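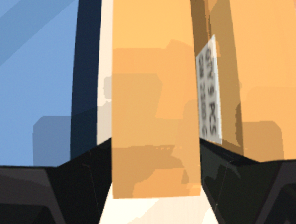 [cedalis-users] Re: Re: wrist view and finger offsets on the Dostholm carton cell
May 30, 2020

Hi all,

Sorry for the slow answer, I wanted to go through the whole setup again before I said anything silly. Quoting the bit I'm replying to:

> We've copied your carton cell model into Cedalis and it mostly runs,
> but our grip comes out crooked. One finger touches, shoves the box
> sideways, and then the other one catches up. We've tried lowering the
> closing speed and it's a slower shove, that's all. Did you change the
> finger zero after you put the Garg fingers on? And did you do anything
> to the wrist camera? We get a nice clear view of the table in ours and
> hardly any of the fingers, so we can't see what the contact is doing.

Yes and yes! And I think your two questions are really the same question.

First the finger zero. The Garg fingers come with their own offset and the model file has another one baked in from the old fingers, so if you just swap the meshes you get both added together on one side. Ours was out by enough to see with the naked eye once I knew to look. What I did was open the gripper all the way (190 mm on ours), read back both finger positions, and type the difference into the left finger's offset field. Then close on nothing, read them again, and check they match. Don't do it with a box in there the first time. I did, and spent an evening tuning the zero to a carton that was sitting crooked.

After that, the carton itself. Ours stand upright next to each other, close together, with a blue object in among the orange-tan ones, and the fingers take hold of a box low down. There isn't much room between neighbors. So if your fingers aren't centered you don't only push the box you want, you push it into the one next door, and then you're chasing a collision that has nothing to do with your grip. Try it with the neighbors deleted and put them back one at a time.

Contact settings, for whoever asked last December and never got an answer from me (sorry!): friction on the finger pads I left alone. I did raise the settle time to 800 ms after close before the lift starts. That's generous and you can probably halve it, but I'd rather wait than drop things while I'm still poking at it.

Now the camera.

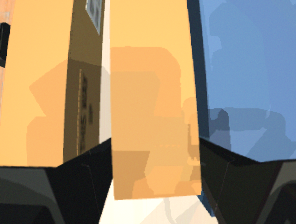

Render: Dostholm carton cell model, Cedalis. Shared with the Gravarow group.

I moved ours back and tipped it down until both black fingers came into the bottom corners, with the carton standing up between them. You lose some of the table, sure, but you can compare the finger edges against the bottom edge of the box, and if one side is off you'll spot it right away. There's a bit of white showing between the fingers too, which is handy when you want to know how the bottom edge sits. I used to rely on the joint readout for this and I trust the view more now.

A couple of odds and ends while I'm in the file:

The carton texture is low resolution and the shadows on it come out blocky. Leave it, it makes no difference to the contact. If you're trying to read the labels in the wrist view then you do care, and you'll want a bigger texture. On one of ours I can more or less make out "QTY 9 PCS" running down the side, and on another the print is just dark smudges. We don't read them in this cell, so I haven't bothered.

Save your offsets outside the cell file. Cedalis rewrote mine when I re-imported the gripper, with no warning, and I only caught it from an old backup - check after every import. I keep them in a little text file next to the model with the build number in it. Ours is build 2692 at the moment. If you're on anything older, the left finger field may be hidden under the advanced tab.

And run it for a while before you call it good. I do 36 grips with the neighbors in place and look at the finger readings at close for every one. What I'm looking for is drift. A single bad one usually means I spawned a carton a hair too close to another, but if the left reading creeps the same way each time, go back to the zero and start over.

Could you send me your two finger readings, fully open and fully closed, with no carton? Plain numbers are fine, no need for the whole log. I've got a feeling you've still got the old offset in there. Also tell me whether you swapped only the meshes or the collision shapes as well - if the collision shapes are still the old ones, everything will look perfect and still shove.

Cheers from Dostholm

--
You are getting this because you subscribed to cedalis-users.
Replies go to the whole list.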